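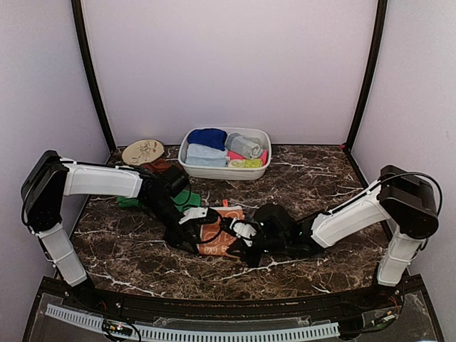

Section 4: Folding and putting away your Worno hand towels

By now your towels will have had their first wash (Section 3) and will be ready for the cupboard. It is tempting to roll them up and push them in wherever there's a gap, and we have all done it, but a few minutes at the worktop will give you a pile that stays put when you pull one out from the middle. The steps suit every towel in the Worno range, with the small differences for the Kurkelo bath sheet given at the end.

Before you start

Choose a flat surface a good bit bigger than the towel. A kitchen worktop or a table is ideal, and a bed will do at a pinch, although the mattress gives under your hands and the creases never come out quite as straight as you'd like. Wipe the surface and let it dry.

Caution: marble and other polished stone can hide damp patches among the veins. Run a dry palm over the top first. A towel put away with one damp corner will smell of it within days, and so will its neighbours.

4.1 Laying the towel out

1. Check that the towel is dry right through. Pinch the hem, where the cloth is thickest and the damp lingers longest.
2. Give it one good shake, away from your face (new terry sheds a surprising amount of fluff!).
3. Lay it on the worktop with the printed side up, and smooth it from the middle outwards with flat hands.
4. Square the corners. Tug gently along the hem, never on the loops of the pile.

Note: if the towel has pulled a little out of shape in the wash, take hold of two opposite corners, stretch, then do the other two. Twice is usually plenty.

4.2 Making the first fold

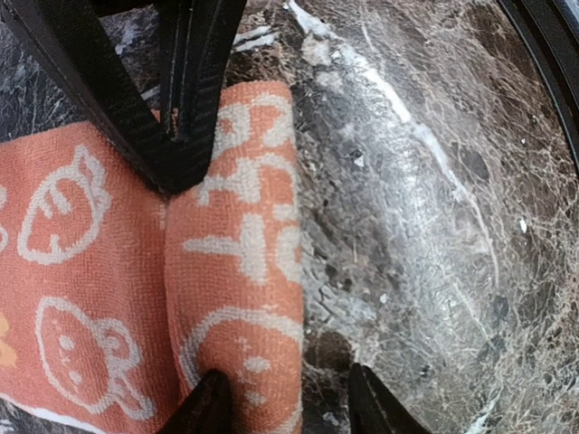
Words and folding notes: Eyvindur Lund
Section revised 1/7/18

Bring one side over so that the cloth lies double. Terry has a mind of its own at this point and likes to make a soft, rounded fold with a bit of a bulge in it, and you needn't fight that. A fold pressed too hard flattens the loops, and on the printed towels it can leave a faint line through the drawings.

5. Take one edge in both hands, with your fingers underneath and your thumbs on top, and carry it across. Lift it clear as you go, so it doesn't drag the lower layer with it.
6. Set it down and let go before you straighten anything.
7. Stroke along the fold once with the side of your hand.
8. Look at the hem. On towels with a white border stripe, the stripe makes a handy ruler for seeing whether the lower layer has crept.

Note: on the towels with the outline drawings, such as the orange one with the little bear-like face, the fold may well land across a picture. If you'd like a whole face showing on the shelf, slide the fold a little to either side before you stroke it down.

4.3 Finishing and stacking

9. Fold the doubled towel in half again, this time end to end.
10. Turn it over, so that its own weight holds it shut.
11. Stack with the folded edges facing the front of the cupboard. You can then take hold of a single towel without fishing for it.

The Estitz shelf basket (part 174) takes a short pile comfortably. Please don't squash in more, however well they seem to fit, as the pile goes flat and stays that way until the next wash.

Kurkelo bath sheet: fold it in half lengthways before step 5, then carry on as above. You will want a second pair of hands or a very long table.

For hanging loops and the Stasiv rail, see Section 5.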